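Research notes: learning to pick up what is wrapped

Our group in Clenwood has worked since June on a small question with a long tail. A policy that grasps bare fruit and balls well becomes unsure when the same kind of object is wrapped in clear film. We wanted to know how much of this trouble can be removed by the way we record the demonstrations, before anybody touches the network. The demonstrations are made by people with hand-held grippers, two of them in use together, on the seat of a sofa with a printed cover. 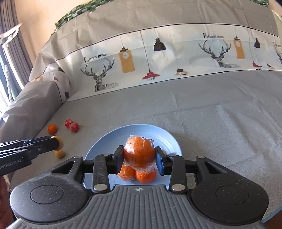
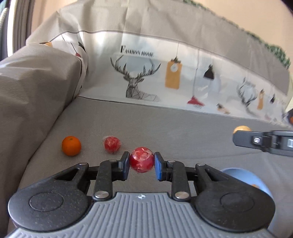
The first version of our data set, which we call Plevon, was recorded on a flat white table with bare objects only. With it the policy reached a good level on the table and a poor level everywhere else. When we put film around the objects, it became worse in a particular manner. The fingers closed too early, often at the place where a highlight on the film was strongest, and they took a fold of plastic between the tips with no fruit behind it. In the log this counts as a closed gripper with a width near zero, so at least the failure is easy to find.

For the second version we made three changes. We mixed wrapped and bare objects within one episode, so that the policy cannot learn a separate habit for a wrapped day and a bare day. We moved to soft surfaces, where a round object sinks a little and rolls when it is pushed. And we asked the operators to approach slowly over the last few centimeters, then to close in a single motion without correcting. The third change was the hardest one for the operators. A person feels through the handle that the grasp is not perfect and wants to improve it, and these small corrections are different for each person.

The second version has 51 sessions. After review we kept 34 for training and held back 9 for testing. The others had problems with time alignment between the two grippers, and we did not try to repair them. All test sessions use arrangements that do not appear in training, but the kinds of object are the same, so please do not read our result as a result about new objects.

What did we find? Mixing was the change with the largest effect. When we trained only on bare objects from the soft surface, the early closing stayed almost as it was on the table. When we trained on the mixed episodes, it became rare, also for objects with much loose film standing up on one side. The slow approach helped less than I expected for success, but it made the motion of the policy much more regular, and it stops less often above the object. The soft surface alone gave a small gain for bare objects and no clear gain for wrapped ones.

One result we cannot explain yet. The policy trained on mixed episodes is also better with bare objects than the policy trained on bare objects only, when the number of episodes is equal. My colleagues believe that the film works as a kind of visual noise, and the network is pushed to look at the general shape and less at the surface. I find this reasonable, but we have not tested it. A simple way would be to paint artificial highlights on the bare recordings and train again. Bretevley, our partner for computing, has given us time for this run.

There are also limits which I want to write clearly. The film in our work is always clear. We do not know what happens with colored or printed wrapping. We did not measure force, so we cannot say if a grasp would damage soft fruit. Our success score is only that the object is lifted and stays held for 10 seconds, and someone who needs to place it carefully afterward will want a stricter score.

The training code, which we call Goel, is now in the shared folder together with the list of sessions and the review notes. If you use the list, please take the corrected one dated 30 August 2024, because in the older one two test sessions were also marked for training. I apologize to the readers who already started with it.

We are looking for a group which can repeat the mixed training on another type of gripper. Please write to me through the newsletter address, and tell me which finger shape you have.

Pacita Magbanua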